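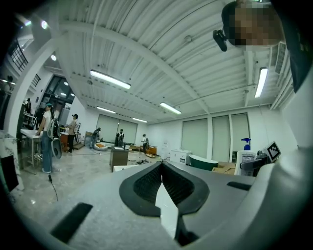
Refilling soap bottles without the mess

I buy hand soap in the big jug now, and I have spilled enough of it to have opinions. If you've got pump bottles by the kitchen sink, in the bathroom and out on the workbench like I do, you'll be refilling one of them every couple of weeks, so you may as well get good at it!

Rinse first. Old soap dries into a crust at the neck and around the bottom of the tube. Fill the bottle a third of the way with warm water, put the pump back in and push until it runs clear (this takes longer than you'd think). Then leave everything upside down on the dish rack overnight. I do mine on Thursday after supper.

Stop short of the top. The tube takes up room, and if you fill to the brim it all comes up over the threads the second you push the pump in. I stop where the shoulder starts to curve.

Use a wide funnel. The skinny ones in the three-pack are for oil. Soap just sits there and sulks. Mine is a Famel canning funnel with the end sawed down a bit, and my neighbor Tamara Kobzar uses the top half of a water bottle, which works just as well and cost her nothing.

Pump won't come up? Hold the collar still with one hand and turn the head counterclockwise, usually with the arrow if there is one. If it's gummed up, stand the head in a mug of hot tap water for 30 minutes and try again. Please don't use pliers, I've cracked two collars that way.

Watery soap is for foaming pumps only. I tried stretching regular soap with water in an ordinary pump and it shot clear across the counter and onto my sleeve. For a foamer I like one part soap to four parts water, water in first, then tip it gently back and forth. Shaking fills the whole thing with bubbles and you can't see how much you've got.

Greasy hands in the workshop. Plain dish soap and a spoonful of sugar, rubbed in dry before you go anywhere near the faucet. Mix it in your palm each time, the sugar clogs a pump for good.

Label the bottom. Masking tape and a marker, with what's in it and the month. I've got one that says February and I honestly couldn't say which February, so that one's going on the paintbrushes this weekend.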